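Ticket 408 - Regional office routing after the reorganization
Opened by: Oratile Shezi, Brudetlow field office
Queue: Department directory and approvals
Priority: 3
Status: Pending, waiting on headquarters

Problem as reported
Permit approvals from the Brudetlow office still go to the old district desk at Visser. Under the new regional map, Brudetlow reports to Mikura. The Visser desk was closed in November and its inbox has no owner, so requests sit there until they expire. 73 requests are affected.
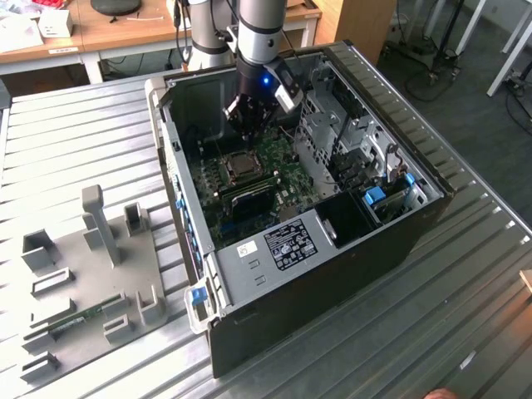
Steps taken
Checked the office record in the directory. Parent region shows Mikura, as it should.
Checked the approval table. Parent region shows Visser. The table was loaded from the draft map, before the boundary between the two regions was moved.
Changed the parent region by hand for one test request. It reached the Mikura director's inbox and could be signed there.
Tried the same change for the whole office. Rejected with "delegation not on file."

Note from Oratile Shezi
The delegation memo was signed and we have a copy. It gives the regional director authority over grazing and right-of-way permits. It says nothing on staffing actions, so please leave those going to headquarters for now. Applicants are calling us and we have no date to give them. Some have waited up to 12 weeks. 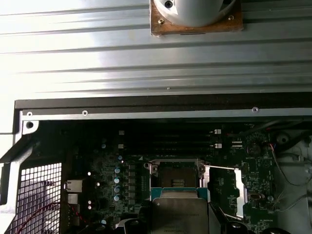 Reply from support
Memo received and attached. We can't load it ourselves - the delegation file is kept by the management office at headquarters, and they are holding all changes until the briefing for the oversight subcommittee is done. We asked for an exception covering permits only.

Munen has the same fault. Merged that report into this one.

Workaround
Send new permit requests as "acting for region" and type Mikura in the routing field. Do not resend anything already in the Visser inbox, as it creates a second case number. We will move those in one batch once the table is fixed.

Last update 30/04/2026
Exception request is with the management office. No answer yet. Ticket stays open.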